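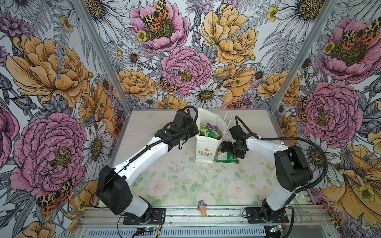 Trivmont's two-arm training recipe learns bag packing from 50 demonstrations. We ran it for a week on our own arms. Setup took an afternoon and the manual is clear.

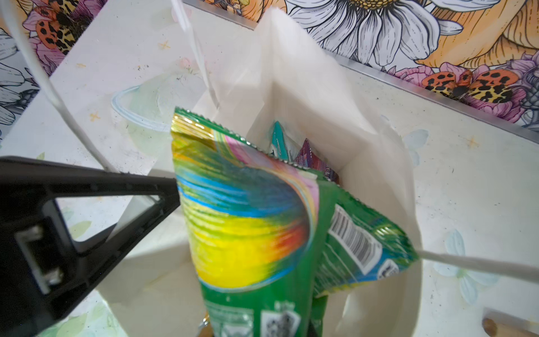 Foil packets are the hard part, and the wrist view helped most there. With it switched off, our success rate fell to 40 percent. Training needs more than 460 megabytes of logs per task. Worth trying.

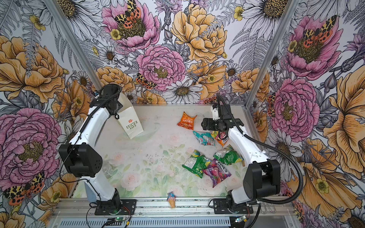

Tymoshchuk: Did you retrain for each new bag size, or reuse the same policy?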